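How to Request a Public Official's Calendar

Calendars kept by a mayor or agency head are usually public records. In Bellevthorpe, requests go to the city clerk.

1. Name the official and the dates you want. Keep the range short. A request for all of March is easier to fill than one for a full year.

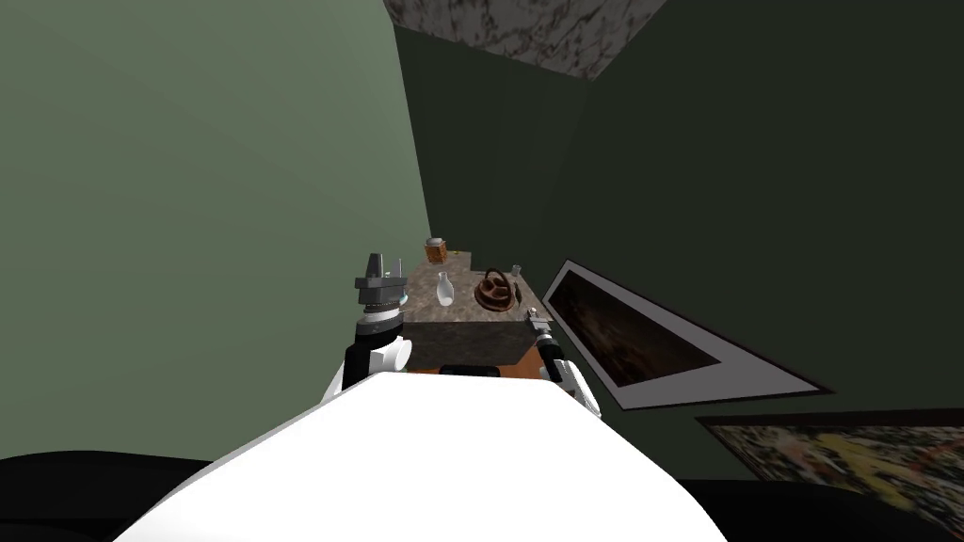 Urszula Baran: Ask for the staff copy too. Mine ran to 593 entries and the official's own version left out the phone calls.

2. Say which format you want. Spreadsheets can be sorted, and scanned pages can't. Mayor Stubbs's office sends scans unless told otherwise.

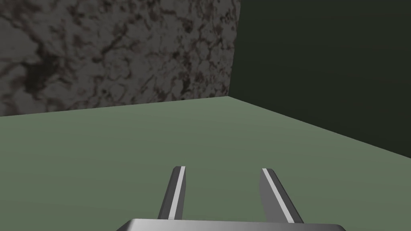
Credit: Follance

3. Send the request by email and save the reply, which should carry a file number. The clerk has eight business days to answer.

4. Check the fee estimate. The first 2000 pages are free if sent electronically. If the bill looks high, cut the date range and ask for a new estimate.
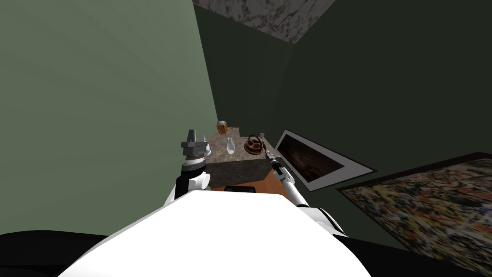

5. Read the blacked-out parts. Each one must cite a section of the records law. If it doesn't, write back and ask for the section. Appeals go to the Firkby county office, Room 8, with a copy of the clerk's letter.

Updated 2018-08-08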